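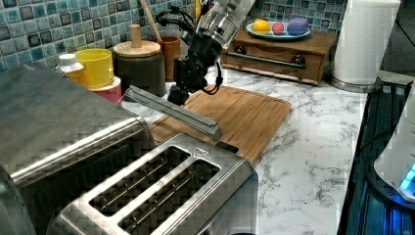 대리석 무늬 상판 위의 대나무 도마와 길고 납작한 은색 금속 바

연습용 장검의 수명은 날보다 탕에서 먼저 끝난다. 탕은 칼날 뿌리에서 자루 속으로 이어지는 부분으로, 조립된 상태에서는 보이지 않는다. 서양 검술 수련용 강철검을 정비하는 공방 Brodine의 대표는 작업의 절반 이상이 이 보이지 않는 부분에 들어간다고 했다. 공방에서는 양손 장검, 그중에서도 페더라고 불리는 대련용 검을 주로 다룬다. 대화는 2023-09-09 오후에 공방 작업실에서 진행했다.

페더는 날의 폭이 좁고 끝으로 갈수록 얇아진다. 찌르기가 상대의 보호구에 닿았을 때 검신이 휘면서 힘을 흘리게 하려는 구조다. 가드 바로 위에는 양쪽으로 넓어지는 부분이 있는데, 슐트라고 한다. 대표는 이 부분을 손 보호 장치로만 설명하는 데에 동의하지 않았다. "손도 어느 정도 막아 주지만 무게 배분이 더 중요합니다. 날이 좁아지면 질량이 빠지니까 뿌리 쪽에서 그만큼 채워 넣는 겁니다. 슐트를 깎아 달라는 의뢰가 가끔 오는데, 깎고 나면 무게중심이 앞으로 나가서 대개 후회합니다."

무게중심은 가드에서 잰다. 공방에서 대련용으로 조정할 때는 가드 앞 64mm를 출발점으로 잡고, 사용자의 팔 길이와 유파에 따라 앞뒤로 옮긴다. 옮기는 수단은 폼멜이다. "폼멜을 무겁게 하면 중심은 뒤로 옵니다. 그런데 총중량이 늘고 회전 관성도 같이 변합니다. 중심 위치 숫자 하나만 맞춰 놓고 같은 검이 됐다고 생각하면 곤란합니다. 중심이 같아도 질량이 양 끝에 몰린 검과 가운데 모인 검은 방향을 바꿀 때 전혀 다릅니다."

탄성 시험의 방법을 물었다. 대표는 검을 바닥에 수직으로 세워 손으로 누르는 방식을 권하지 않는다고 했다. 누르는 방향과 속도가 매번 달라 비교할 수 없다는 것이다. Brodine에서는 저울 위에 검 끝을 올리고 수직 가이드를 따라 눌러, 검신이 옆으로 휘기 시작하는 순간의 하중을 읽는다. 기록지에는 하중과 함께 휜 곡선의 정점 위치를 적는다. "하중만 보면 절반만 본 겁니다. 끝에서 삼분의 일 지점이 고르게 휘는 검이 있고, 한 점에서 꺾이듯 휘는 검이 있습니다. 하중이 똑같이 나와도 두 번째는 오래 못 갑니다. 꺾이는 점이 보이면 그 자리의 두께를 다시 잽니다."

두께는 끝에서부터 10cm 간격으로 측정한다. 새 검이 들어오면 먼저 기준값을 만들고, 정비로 다시 들어올 때마다 같은 위치를 잰다. 날 이빨, 즉 부딪혀 생긴 흠을 줄로 갈아 내다 보면 폭이 줄어드는 것은 쉽게 알 수 있으나 두께의 변화는 눈에 잘 띄지 않는다고 한다.

지난해 11월부터 공방은 단체 보유 장비의 정기 점검을 시작했다. 첫 점검 대상은 Flirnemham 지역 여러 도장의 공용 장검 258자루였다. 이 가운데 246자루는 줄질과 기름칠, 가죽 교체 정도로 계속 쓸 수 있다는 판정을 받았고 나머지는 대련에서 제외되었다. 제외 사유로는 탕 어깨의 균열이 가장 많았다. 대표는 이 결과를 일반적인 비율로 읽지 말아 달라고 했다. "공용 장비라 사용 시간이 길고 관리 이력이 없습니다. 개인 장비와 섞어서 말할 수 있는 자료가 아닙니다. 다만 균열 위치는 참고가 됩니다. 어깨가 직각으로 깎인 검에 몰려 있었습니다."

탕 어깨는 칼날의 폭이 탕의 폭으로 줄어드는 지점이다. 안쪽 모서리가 직각이면 응력이 그 점에 집중된다. 반지름을 주어 둥글게 깎으면 같은 강재, 같은 열처리에서도 피로 수명이 늘어난다. 문제는 가드의 구멍이다. 둥근 어깨에 직각 구멍의 가드를 끼우면 모서리가 걸려 밀착되지 않고, 이를 맞추려고 어깨를 다시 직각으로 줄질하는 경우가 있다. 대표는 이때 가드 쪽을 파내야 한다고 강조했다. "가드는 갈아 끼울 수 있는 부품입니다. 검신은 그렇지 않고요. 깎아야 한다면 싼 쪽을 깎는 게 맞습니다."

균열 확인에는 침투 탐상액을 사용한다. 자루를 분해해 탕을 탈지하고, 침투액을 바른 뒤 지정된 시간을 두었다가 닦아 내고 현상제를 뿌린다. 선이 나타나면 그 검은 용접으로 되살리지 않는다. 용접부 주변의 열영향부 경도가 달라지고, 전체를 다시 열처리하면 검신이 뒤틀릴 수 있다. 뒤틀림을 잡고 두께를 다시 맞추는 비용은 새 검신의 값에 가까워진다.

조립 방식은 크게 두 가지다. 탕 끝을 폼멜 위로 빼서 두드려 퍼뜨리는 리벳식과, 나사산을 내고 너트로 죄는 나사식이다. 어느 쪽이 강하냐는 질문에 대표는 조건을 먼저 따졌다. 나사산을 낸 탕의 유효 단면은 골지름 기준이므로 같은 굵기라면 불리하다. 리벳식은 단면 손실이 적지만 분해할 때 머리를 갈아 내야 하고, 재조립을 거듭하면 탕이 짧아진다. "정기적으로 탕을 볼 생각이면 나사식이 낫습니다. 안 볼 생각이면 리벳식이 조용하고요. 나사식은 풀립니다. 그래서 중강도 고정제를 쓰라고 합니다. 고강도는 가열해야 풀리는데, 그러면 자루의 나무와 가죽이 상합니다."

공방에서 쓰는 자루 심재는 두 쪽을 붙인 물푸레나무다. 안쪽을 탕의 형상대로 파고 접착한 다음 삼실을 감고 가죽을 씌운다. 탕과 나무 사이의 틈은 에폭시로 메우지 않는다. 에폭시를 채우면 처음에는 단단하지만 다음 점검 때 자루를 부숴야 한다. 대신 파낸 홈의 치수를 맞추는 데 시간을 쓴다. Randov에 있던 예전 작업장에서는 모든 자루에 에폭시를 썼고, 그때 만든 검이 지금도 점검하러 들어온다고 했다. 그런 검은 자루값을 따로 받는다.

검 끝의 형태도 화제에 올랐다. 끝을 뒤로 말아 접은 형식과 둥글게 벌린 형식이 있고, 어느 쪽이든 고무나 가죽 캡을 씌우도록 요구하는 대회가 있다. 말아 접은 끝은 접힌 안쪽이 취약하다. 냉간에서 접은 것은 미세한 금이 가기 쉽고, 열을 가해 접은 뒤 국부적으로 뜨임하지 않은 것은 경도가 고르지 않다. 공방의 Fuchs 작업대에는 끝부분만 따로 고정하는 지그가 달려 있어, 접힌 안쪽을 확대경으로 확인하고 날카로운 단차를 사포로 없앤다. 작업대 이름은 설계를 넘겨준 업체에서 따왔다.

사용자가 집에서 할 수 있는 관리에 관해서는 답이 짧았다. 수련이 끝나면 땀과 지문을 닦고 얇게 광유를 바른다. 흠은 그날 줄로 정리한다. 줄은 날과 평행하게 움직이고, 가로로 난 자국은 남기지 않는다. 가죽 칼집에 넣어 장기 보관하지 않는다. 휜 검은 무릎에 대고 펴기 전에 어느 쪽으로 얼마나 휘었는지 곧은 자를 대고 표시해 둔다. "반대로 넘겨 폈다가 다시 돌리는 일이 제일 나쁩니다. 한 번에 조금씩, 한 방향으로만 펴십시오. 자꾸 같은 자리가 휘면 더 펴지 말고 가져오시면 됩니다."

소리에 대한 질문도 했다. 칼날을 손가락으로 튕겨 맑은 소리가 나면 건전하다는 통설이 있다. 대표는 소리가 둔해진 변화는 의미가 있지만, 원인은 풀린 폼멜이나 마른 심재일 때가 많다고 답했다. 검신의 균열은 상당히 진행되기 전까지 소리에 나타나지 않는다. 공방의 점검표에도 타음 항목이 있으나 판정에는 쓰지 않고, 분해할 순서를 정할 때만 참고한다.

다음 작업은 단검과 버클러의 점검 기준을 만드는 일이다. 버클러는 보스와 판의 접합부, 손잡이 리벳의 풀림을 중심으로 항목을 잡고 있다. 단검은 길이가 짧아 장검과 같은 하중 시험을 적용할 수 없고, 저울의 측정 범위부터 바꿔야 한다. 시험용 가이드는 이미 짧은 것으로 새로 깎았으며, 기준값은 아직 정하지 않았다.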